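Home Blog Projects Workshop About Contact

We use cookies to remember your settings. Accept Manage

Two arms, one very small stitch

2026-08-22

Print E-mail

So the drive box is finally off my kitchen table and bolted to the bench at Jirngate, and I've got my dinner space back (for now). If you've been following Rumon from the start you'll know it was meant to be a little one-armed thing for picking up beads. Then I got hold of a pair of surgical instruments and the whole plan went out of the window.

July was almost entirely cables. There are 8 of them in my drive box and every one has its own idea of what "tight" means. Too slack and the jaws lag behind your hand, too tight and the wrist creeps when you let go. I ended up making new tensioning screws on the workshop lathe, a lovely heavy lump from 1960 that takes its time over everything and so does whoever's using it. The screws came out fine on the second go! The first set are in the jar of shame.

After that I moved on to tissue, which I'd been putting off. Foam is very forgiving. You can shove the needle at it from any old angle and it lets you. Tissue shines, slides about, and hides things in its creases, and the glare off it makes it really hard to judge how far down your tips are.

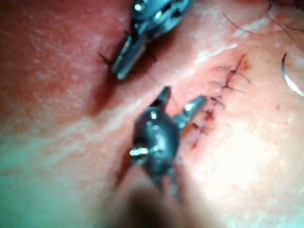
I'd spent weeks worrying about grip strength and that hasn't given me any bother at all. What gets me is the handover, passing the needle from one side to the other without the point swinging round. I've slowed both wrists right down in software, so a big movement of my hand is a tiny one at the tips, and that's helped more than any of the clever stuff I tried. The Pawlak controller has a smoothing setting too but I've turned it off, it made everything feel like stirring porridge.

Tying off is its own misery. You want a loop big enough to get the other jaws through, but a big loop wanders off and catches on whatever is nearest, and then you've got one hand free to sort out a two-handed mess. I've started keeping my loops up and away from the cut and pulling the short end last. Still slow! Still swearing a bit. 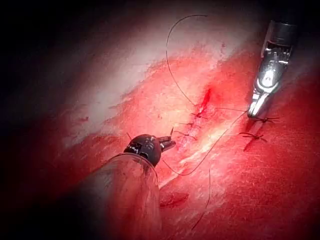
Thread in the silver jaws, with a big loop still to be pulled down.

Money, as someone always asks: I've spent £232 on this since spring, leaving out the instruments, and a good chunk of that was motors I cooked by wiring them up late at night. Don't do that.

Next job is the foot pedal. I want to press it to freeze both arms while I shift my elbows, and the one I salvaged from a Pumora sewing machine has a nice long travel but a switch that sticks. I'll strip it down over the next few evenings, and if it's past saving I'll have a rummage in the parts bin under the stairs at Jirngate.

Print this post E-mail to a friend

Older posts Newer posts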